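Daven Allotment and Garden Society
Minutes of the June general meeting

Held in the Betancur Room, starting at 7.30 pm. Wiebke Haberkorn in the chair. 29 members present. Apologies had been received from plots 4, 11 and 32.

1. Minutes of the last meeting
Agreed, with one correction. The width of the main path was given in feet and should have been in metres. Signed by the chair.

2. Matters arising
The bottom gate has been rehung and now closes without being lifted. The lock is still stiff. Members are asked to use graphite and not oil, as oil has been tried twice and picks up grit.
The noticeboard has new felt. Old notices will be thrown away at the end of the month unless someone claims them.

3. Water
The meter reading was passed round. The society used 212 cubic metres over the last billing period, which is more than the year before. The chair said most of this was the leak by the top trough, which was mended in spring. Plot 17 asked whether the second trough could be filled from the shed roof. It was agreed to get a price for a 1,000 litre tank from Filunix, with a stand and a tap. Two members thought the stand would need a concrete base — the ground there is soft all winter. To come back at the next meeting with the price. 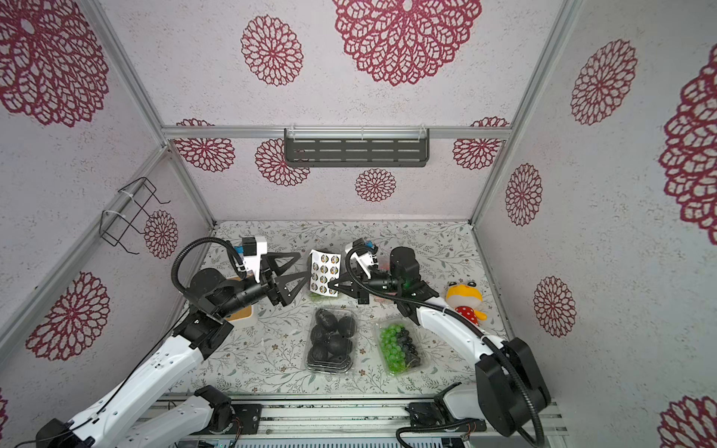
Sheet of round black-and-gold stickers.

4. Money
The balance was read out and accepted. The only large bill was £290 for the hedge along the lane, cut on both sides and the top. A member asked why the top had been cut when it was left last year. The chair said it had been shading the plots on that side and three plot holders had complained in writing. Rents for the coming year to stay as they are.

5. Slugs, blight and sprays
There was a long discussion about potato blight. Several plots lost their maincrop last year and want everyone to lift and remove affected tops promptly. It was agreed to
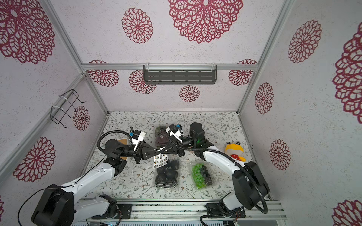 put this in the plot rules as a request for one season and look at it again after that. Affected tops are not to go on the shared heap. They should be taken home and put in the council bin.
Plot 22 has been growing Zetine, an early potato, and had a clean crop. She offered seed tubers to anyone who wants to try a row next year. Names to her by the end of the season.

6. Questions from members
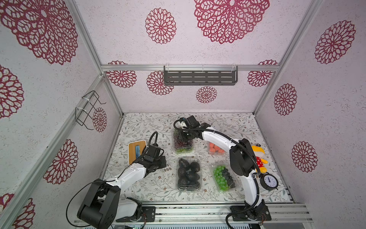

Can a plot holder put up a second shed if the first one is small?
Only with written consent, and the two together must not cover more ground than the one large shed allowed in the rules. Greenhouses are counted separately.

A further question was asked about bonfires. The rule stands as it is, none before October.

7. Summer show
Entry forms are ready and can be collected from the hut. Classes are the same as last year apart from onions, which are now split into dressed and as grown. Entries to be on the tables by 10 am and not moved until judging is finished. The chair will ask the school for the loan of trestles.

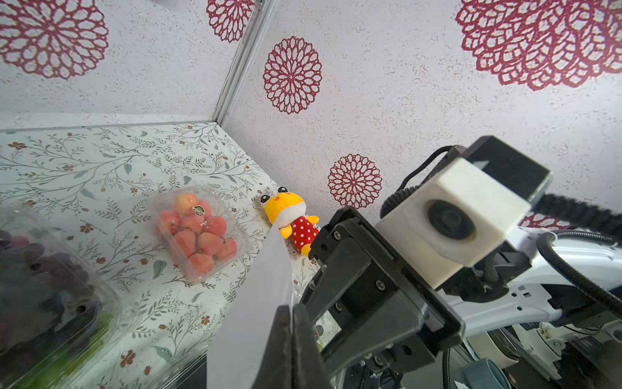
ANY OTHER BUSINESS

The skip was well used and went away full. Plot 9 asked for another in autumn. Agreed, if the price is the same.
Dogs must be on a lead on the main path.
The hut kettle has stopped working. Plot 14 has a spare and will bring it down.

The meeting closed at 9.05 pm. The next meeting will be in the same room at the usual time.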